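About Us

Hostska is a shared workshop, and the thing most of us work on is getting machines to handle ordinary kitchen stuff. It is slower than the videos suggest.

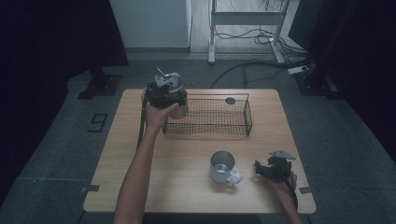
What we do

We build hand-held grippers and try them on cups, mugs and baskets. You wear one on each hand, pick something up, put it somewhere else, and do it again. The longer plan is to put the same jaws on a pair of arms and see how much of what a person did carries over. We have our doubts about how much will.

A steel cup is a nasty object. It is smooth, it is round, and it turns in the jaws if you catch it a little high. A mug with a handle ought to be easier and often isn't. We keep coming back to these two, along with a wire basket to drop things into, and we will probably still be at it next year.

How we started

Hostska began in June, in a garage, with 4 people and a kit that promised a working robot arm in one weekend. The kit took most of the summer. When it was finally together it could push a sponge off a shelf, which a cat will do for free. We sold the arm, kept the motors, and rented a room with better power.

The room is on Fallitz, behind the tile shop. It has carpet over most of the floor, which some members hate (dropped screws) and others defend (dropped cups). The argument has been going on since we moved in and this page won't settle it.

The projects

Grarereck is the gripper. The current version is the one we lend out to members. It holds well, it is heavier than we want, and the strap was redesigned after complaints about sore thumbs. Printed parts crack at the same corner every time, so print spares before you book a table. Parts for a pair came to 378 dollars on our last order, shipping included. Anyone who tells you they built theirs for less has probably left out the screws, the failed prints and the tools they already owned.

Delić is the software side. It lines up what the two hands were doing so you can play it back on the bench setup. It works on most recordings. When it doesn't, it fails quietly, and you find out an hour later that the left hand is half a second behind the right. We would like it to complain louder. If you are good at that sort of thing, please get in touch.

What we don't claim

We get emails asking when the dishwasher-loading robot will be ready. We don't have one, and we aren't close. A machine that moves a cup into a basket on our table, under our lights, has shown that it can do that. Move the basket a few inches and you may be back where you started.

We have also stopped posting success rates. We used to, and people compared them with numbers from other shops using other cups. Our best published run was 30 tries, which is too few to say much, and we should have said so when we put it up. The older posts are still on the site with a note added.

Money

Members pay monthly dues and buy their own filament. We got one local grant of 2000 dollars, spent on tables, cables and a decent bench supply. We turned down an offer from a company that wanted its name on the door and a say in what we published.

Joining

Come to an open evening first. Bring something you would like a robot to pick up and expect to be let down by how it goes. You don't need to know how to code or solder, but you should be fine with doing the same small motion many times over and writing down what went wrong.

Bench time is booked on the sign-up page. Clear the table when you finish and coil your own cables.

Page last updated 11/19/23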